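Home | Moving In | Rent | Repairs | Contact

Filed under: Tenant Help, Walls and Fixtures

Print this page | E-mail this page

Hanging Things and Painting at Palacios: Common Questions

Can I hang pictures and mirrors?
Yes. You don't need to ask first if the item weighs 27 pounds or less. Anything heavier needs a short note to the building office so we can check what is behind the wall.

What kind of hooks should I use?
Use nails or screw-in hooks in plaster, and anchors in drywall. Please don't use adhesive strips on painted walls. They pull the paint off in sheets and the repair is charged to the tenant.

Are there places where I can't drill?
Don't drill directly above or below an outlet or switch, on the wall shared with the bathroom, or into any tile. The wiring on the street side was moved in July and the old floor plans are wrong for those units.

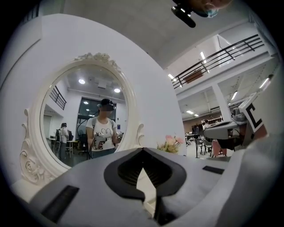 If you hit something hard and can't tell what it is, stop and call the office. Leave the drill bit where it is.

Can I paint?
You can paint one room per lease year. Send the color name to Tomoyo Minami in the office before you buy the paint. Ceilings and window trim stay as they are. The standard wall color is Rollard white, and we keep it in stock for touch-ups.

Do I have to fill the holes when I move out?
Small nail holes are fine. Fill and sand anything wider than a pencil. If we do it, the charge is $249 per room, taken from the deposit.

What if I find a crack or a damp patch?
Don't cover it. Report it with your unit number and the room. Daichi Kamata handles plaster repairs and will set up a visit, usually within 2 working days.

Can I take down a fixture that was there when I moved in?
Ask first. Shelves, rods and lights listed on your move-in sheet belong to the building and have to be back up when you leave.

Updated 10 March 2021

Print this page | E-mail this page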